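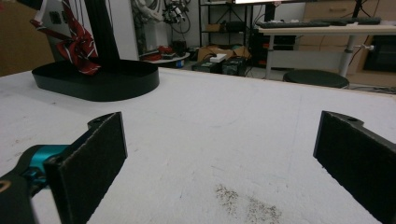 Felt-like pads on the hand-held gripper, necktie on the post.

Search questions Go

Felt or bare rubber pads for thin fabric?

I'm comparing two pad sets on a hand-held parallel gripper, 20 grasps each. Felt slips on silk at low force. Is rubber worth the wear?

Answer 1
Rubber. Ours lasted over 3,000 cycles on a Yammine arm.

Answer 2 - Maysoun Dabbas 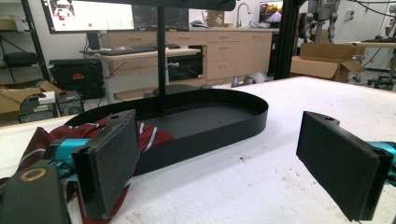
Pad friction matters less than approach angle. Log the angle on every grasp before swapping anything. With a tie draped over the tray side and onto the table, I'd close on the part lying on the tabletop first - it gives a repeatable start.

Comments
What closing force?
Same slip here with the Vandanis controller.

Related
Prollham wrist camera drops frames after 600
Grarnness finger spacing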